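Slide 6, kitchen counters. Dinesh Pillai, Tuesday, June 15, 2021.

Start with the Lesholm survey: 57 households, one question - what stays out all day? Pause for answers from the room.

Then the Koval apartment. Total budget was $500, no new cabinets. Leave these up while people look. 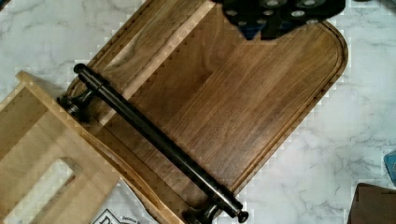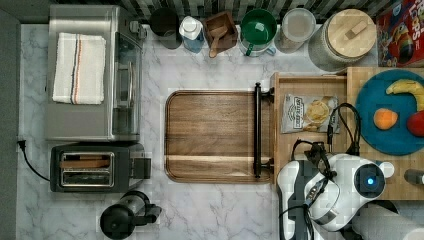
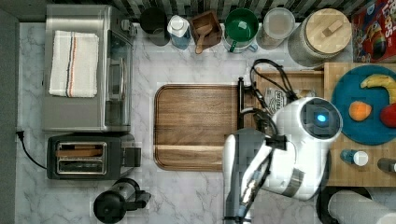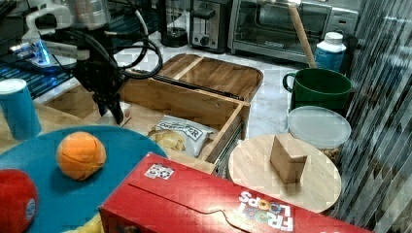 My rule for small kitchens is to keep daily things within one step of the sink and put the rest away. Give it 15 minutes on a weekday night. Start at the back wall - the row of containers in the second and third pictures is where I would begin, and the scoop or spoon can stay in its wooden box. Snacks go in a drawer, like the chips in the last one. Take questions for 3 minutes, then move on to pantries.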